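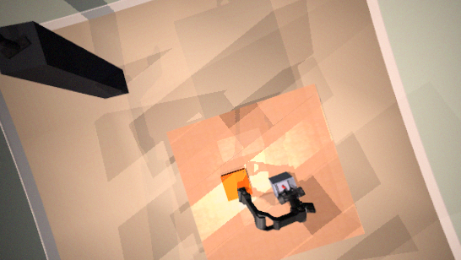
AMBAYE, November

Changes to Shared Workspace Bookings at the Fesura Building

The Office of Facilities and Member Services has completed its review of shared workspace at the Fesura Building. The revised booking arrangements described in this item apply to all resident organizations and to individual members holding a day pass. They replace the guidance issued in the spring newsletter.

Under the previous arrangements, a table or meeting room could be reserved for an open-ended period, and many reservations were carried forward from one week to the next without being confirmed. Members told the review that they were often unable to find a place to work in the morning, although several reserved tables remained unoccupied until the afternoon.

From the start of the new term, a single reservation may not exceed 5 hours. A reservation that has not been taken up within 30 minutes of its starting time will be released to other members. Organizations that need a room on a recurring basis may apply for a standing reservation, which will be reviewed every two months. Applications should be sent to Dewanti Saragih, Head of Member Services, and should state the purpose of the meeting and the expected attendance.

The large tables on the upper floor will remain available without reservation. Members are asked to clear them of papers and personal equipment at the end of each visit. Items left overnight will be taken to the reception desk and held there for nine days.

Reservations will be made through Listix, the system already used for the lecture hall. Existing account details remain valid. Members who do not have an account may register at reception on presentation of a current membership card. The paper booking sheets outside the meeting rooms will be withdrawn once the change takes effect, and entries made on them after that point will not be honored.

The review also considered opening hours. The building will now open on Saturday from 9 a.m. to 2 p.m. for a trial period. The side entrance on Erovik Street will stay closed during these hours, and visitors should use the main door. Access for deliveries is unchanged - carriers should continue to report to the loading area on weekdays.

Two introductory sessions on the new booking system will be led by Gemechu Fikre in the ground floor meeting room. Dates will be posted at reception. No registration is required.

The Office wishes to thank the members who submitted written comments, and Bethel Yilma, who prepared the report on which these changes are based. Copies of the report may be requested from Member Services.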